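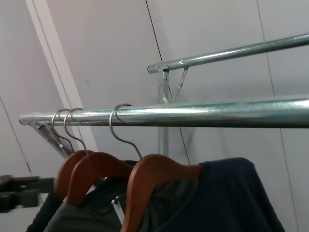 Grurnness asked whether the battery isolator check still applies to cars arriving on a closed trailer. It does. Item 4 has been reworded to cover trailered entries, and the comment has been left against it.

PRE-DISPLAY INSPECTION CHECKLIST, HISTORIC AND CLASSIC VEHICLES
Kwon Concours, static display classes
Revision 3, April

One sheet per vehicle. Mark each item P (pass), F (fail) or N/A. An F on items 1 to 5 holds the vehicle at the gate until corrected and rechecked.

1. Fuel system. Check tank, filler neck, lines, carburetor bowls and unions for seepage. Engine off.
Comment: staining from an old leak is a P if the area is dry to a paper towel.

2. Fuel level. Not above one quarter tank on the gauge or dipstick.
Comment: entry 861 has no working gauge. Dipstick reading accepted.

3. Oil and coolant. No active drip after 9 minutes standing. Drip tray under engine and gearbox in all cases.
Comment: trays must be metal. Cardboard and carpet are an F.

4. Battery. Terminals covered, battery clamped, isolator fitted or negative lead removed once parked. Applies to driven and trailered vehicles.
Comment: Trendex asks that the isolator key go to the row marshal. Agreed for the lower lawn only.

5. Parking brake and chocks. Brake holds on the entry ramp. Two chocks on one wheel, front and rear faces.
Comment: transmission brakes are to be tested at rest, never by rolling.

6. Tires. No cords showing, no sidewall splits, valve caps on. Date code recorded but not scored.
Comment: F on one front tire, entry 98. Owner to fit the spare before the car leaves under power.

7. Extinguisher. Within reach of the driver's door, gauge in the green, pin and seal in place.
Comment: Dulosus entries share one extinguisher between two cars. Not accepted. One each.

8. Hood, trunk and doors. Stays and catches hold in the open position. Add a prop if wind is forecast.

9. Loose items. Picnic sets, tool rolls and period luggage secured or removed before the car is moved.
Comment: no fuel cans, full or empty, as display items.

Recheck at 2 p.m. for items 3, 4 and 5. Enter the result in the right-hand column and initial it. Completed sheets go to the gate office before vehicles are released.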